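The Town That Saved Its Canal by Forgetting It

Flumwood has had a canal since 1799, and for most of my life you could live there without once looking at it. It runs behind the hardware store, under Route 4 and out past the old tannery, where it widens into a basin full of cattails. People threw tires in it. My uncle kept a rowboat on it for a few summers and then sold the boat.

The canal was dug to carry lumber down to Stokville, where the mills were. It was narrow, even for its time, and the builders saved money by lining only the curves with stone. The straight stretches were packed clay. That choice has caused most of the trouble since. Clay holds water well as long as it stays wet. Let it dry for a season and it cracks, and when the water comes back it finds the cracks first.

The railroad took the lumber trade away, and after that the canal passed from one owner to another without much interest from any of them. A paper company bought it for the water rights. The county got it when the paper company folded. At no point did anyone have the money to fill it in, and so it stayed.

Nabil Semaan moved to town from Stokville to teach high school history and rented a house on Basin Street. His back fence was the canal's east bank. In his first February there, the bank slumped and took the fence with it.

"I went to the county office to complain," he told me. "They asked me which bank. I said the canal bank, and the woman at the desk said she thought the canal was gone."

She found the maps for him in a flat drawer. He spent the rest of that winter copying them by hand, and in spring he started walking the line with a notebook. The notebooks became a small book, printed in Stokville and sold at the hardware store, and the book is the reason most people under fifty in Flumwood know where the locks are.

There are 3 of them on his map, numbered from the north. The upper lock is the best of the lot. Its walls are cut limestone, and the recesses where the gates folded back are still square at the corners. The middle lock is under the Route 4 embankment and can be reached only through a culvert. The lower lock lost its west wall to a flood and was patched with poured concrete, which has not aged as well as the stone.

Repairs began at the upper end. The work is slow and most of it is digging. Silt comes out in buckets and by backhoe, and has to be tested before it can be spread anywhere, thanks to the tannery. New clay comes from a pit at Biltitz, a few miles north, where the color is a little bluer than what the first diggers used. Semaan says the old clay probably came from the same hill, deeper down. He has been trying to prove this for years.

The clay goes on in thin layers and each one is tamped before the next. The first builders are said to have driven cattle up and down the bed to do the job. The crew now uses a plate compactor, and on the curves, where the machine won't fit, hand rammers. I tried one for ten minutes and was glad to give it back.

Not everyone in Flumwood wants the canal repaired. The houses on Basin Street were built after the water level dropped, and several have basements that would sit below it if the level came back to where it was. The county has offered to hold the water 2 feet under the old mark. Some owners say that is still too high. A few have put up signs. The argument has run through a dozen public meetings, and the one I attended lasted until the building closed.

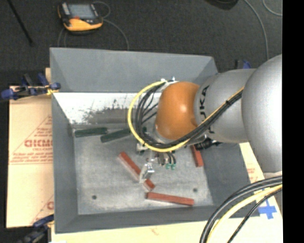
Flumwood, Aug 22, 2025 — The upper lock was filled this morning, slowly, through a single sluice. The gates are oak, made at the Qudah boatyard outside Stokville by people who normally build skiffs and had to teach themselves the joints from Semaan's drawings. They leaked a good deal along the bottom sill. I was told this was expected, and that the timbers would swell and close most of the gaps within a week or so.

A few dozen people had come out to stand on the bank. A man with a dog asked when there would be fish. The level crept up the limestone past the stain left by the paper company's water, then past a row of iron pins that Semaan believes marked the loading depth for lumber rafts. He wrote the time down when it covered each one.

There is money for the upper mile and no further. The culvert under Route 4 belongs to the state, and replacing it would mean closing the road. The lower stretch, with the basin and the cattails, may be left as it is. The herons use it, and so do the turtles, and a good part of the town has come to like it that way. Semaan would prefer to see boats there. He also admits that the basin is where he goes to read.

By noon the water stood level with the upper channel and the sluice was shut. Two of the gate builders got down on their knees to look at the sill again. The man with the dog had gone home, and Semaan was walking north along the towpath to check the first curve.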